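Avham Task Guide, Section 6: Recording a mattress cleanup episode
Revised 25 September 2019

Read Section 5 first. The arms must be homed and both grippers calibrated.

1. Place the dustpan, the brush and the litter on the mattress. Keep everything within reach of both arms.
2. Put the basket on the floor by the mattress corner.
3. Start Prodon and load the cleanup profile. Wait for the status line to read READY.
4. Check that the head camera and the room camera are both streaming. Prodon will start without the room camera, but Badance rejects the episode at import.
5. Press Record, then begin teleoperation. Either arm may pick first.
6. Press Stop once the arms are back at rest. Mark the episode as success or fail before starting the next one.

CAUTION: Keep people out of arm reach while the drives are on. Do not pull on the head cables to turn the robot.

Note: Change the layout between episodes. In our Dewan tests, a policy trained on 1000 fixed-layout episodes did worse than one trained on 880 episodes with the layout changed each time. The full set has 2508 episodes and uses changed layouts only.

Head camera first, then room camera:
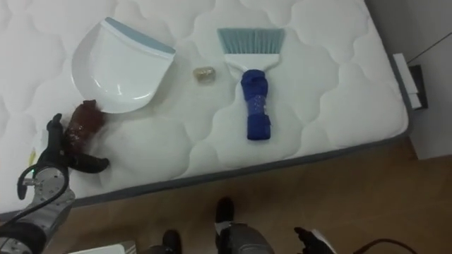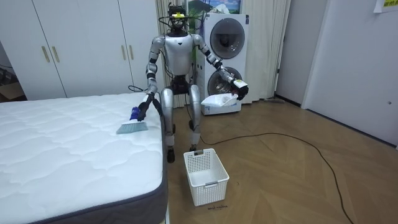 If the two streams drift apart by more than 2 frames, stop and restart Prodon. Do not try to correct the drift in Badance, as it shifts the video but leaves the joint log alone. Failed episodes should be kept. They go in the same folder as the others and are filtered by their mark at training time.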